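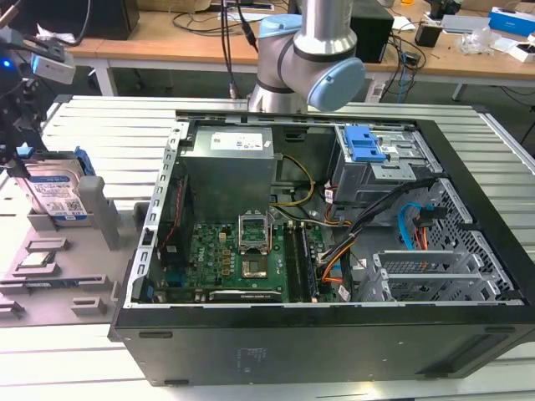
3. Storage and disposal of retired office computers

The survey covered 61 small offices in Kenitz and Gatia. Each office was asked what it did with desktop computers it no longer used, who made the decision, and what records were kept. Between them the offices reported 281 retired desktops. Most of these had not left the building. They were kept in closets, basements, and back rooms, in many cases for longer than they had been in use.

Respondents gave several explanations for keeping old machines. The most common was uncertainty about the data on them. Office managers knew that files should be erased before a computer was passed on, but few knew how to do it or whom to ask. A second explanation was cost. The collection service run by Drorkance charges by the trip, and offices with only a few machines preferred to wait until they had enough to fill a van. A smaller group said that the computers might be needed again, although very few could recall a case in which one had been.
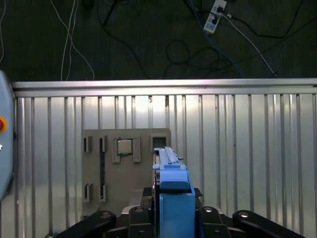 Offices that rented their space behaved differently from those that owned it. Tenants tended to clear out equipment when a lease ended, often in a hurry, and the choice of where to send it was made in the last days before the move. Owners had no such deadline. In Gatia, where more of the offices were owner-occupied, machines were stored longer and the inventory lists were less complete. Several lists gave only the word "computer" and a room number. Others included monitors and printers in the same total, and these had to be separated by telephone before the figures could be used.
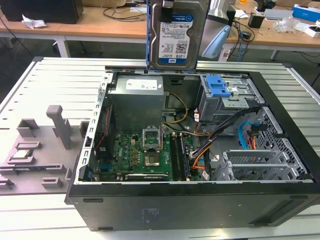 Responsibility for data was the point on which written policy and daily practice differed most. Many policies treated the computer as a single item, with one line in the inventory and one signature at disposal. The storage device was rarely listed on its own, even though it can be taken out and handled separately from the rest of the machine. The information needed for such a listing is usually easy to find. A WD Blue drive, for instance, may carry a barcode and a capacity of 1.0TB on its sticker. Offices that recorded drives separately were more willing to release the remaining parts for reuse, and they answered our questions about erasure with more confidence.

Kozłowski, a repair and resale firm in Kenitz, accepts desktops with or without drives. Offices that used it were less likely to report a storage problem. The firm asks for a short form stating the make of the machine and whether the drive is included. Where the form had been kept, it was often the only disposal record the office could show us.
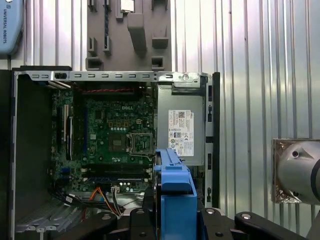 Figure 3. Interior of an opened desktop computer, with the DELL logo printed on the motherboard.

The make was the detail most often recorded correctly, and model numbers were often missing. We therefore grouped the machines by make and by year of purchase where an invoice was available. Computers without an invoice were left out of the comparison of storage times but kept in the overall total.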